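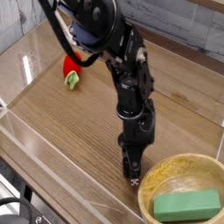
REVIEWS > TABLE TOYS & PLAY FOOD

The Tremel Strawberry and Play Bowl

Posted February 7, 2018

Print this page | E-mail to a friend

I have bought more play food than any grown woman should admit to, and most of it ends up under the couch, so I was in no hurry to like this one. But I've had the Tremel strawberry on my table since early January and I'm very fond of it!

It's a plush berry, red and fuzzy and nicely round, with a light green felt cap of leaves. The felt is the part I worried about (my old Gallardo carrots lost their tops in 2 weeks), and so far it has held up fine, even with my granddaughter carrying it around by the leaves.

The round wooden bowl is sold separately, and I'd say get it if you can. It has a good thick rim and a pale tan inside, which looks lovely on a brown table like mine. We keep a green foam block in it, a flat sage-colored brick, and that block takes up most of the room, so don't go expecting to fit a whole pretend grocery trip in there. The Broline bowl I had before was deeper, though it tipped over if you so much as looked at it.

My one complaint is that the fuzz picks up every crumb in the house. I go over it with a lint roller and it comes up nicely.

I paid $12 for the strawberry and would buy a second.

Recent reviews
Tollent Foam Block Set
Broline Stacking Bowls
Gallardo Felt Vegetables

Contact us | Copyright 2018 | Back to top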